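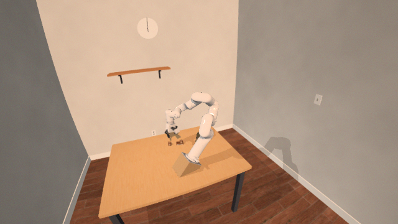 Two small blocks on the table, arm above them.

tallow_11
Has anyone used Roltine oil on a tabletop? The can says one coat lasts 100 months. I don't buy it.

grubscrew
Mine looked tired by November. One coat, my foot.
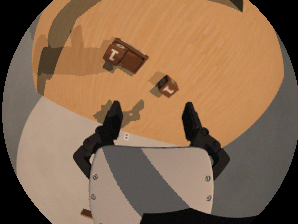
tallow_11
So what did you switch to? Brevano costs twice as much and the claims sound the same to me.

pinecone277
Disagree with both of you. I've had Roltine on our kitchen table for 4 years and it's fine. Did you sand first? 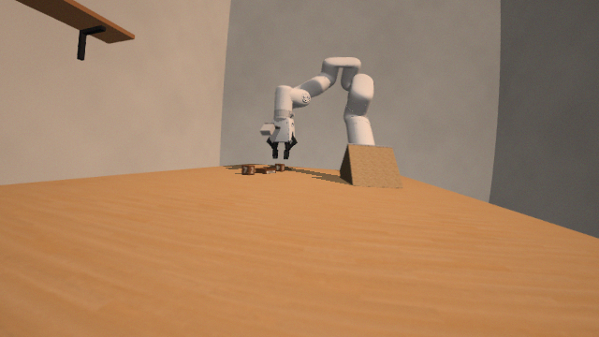
White arm over the tabletop, gripper pointing down.

grubscrew
Yes, I sanded. Do you use coasters? Then it's the coasters holding up.
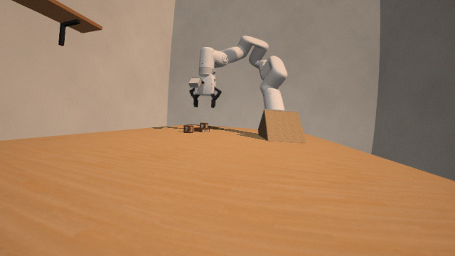 pinecone277
No coasters, three kids. Believe what you want.

tallow_11
I'll try it on a scrap board first. Not paying for a full can on one good review.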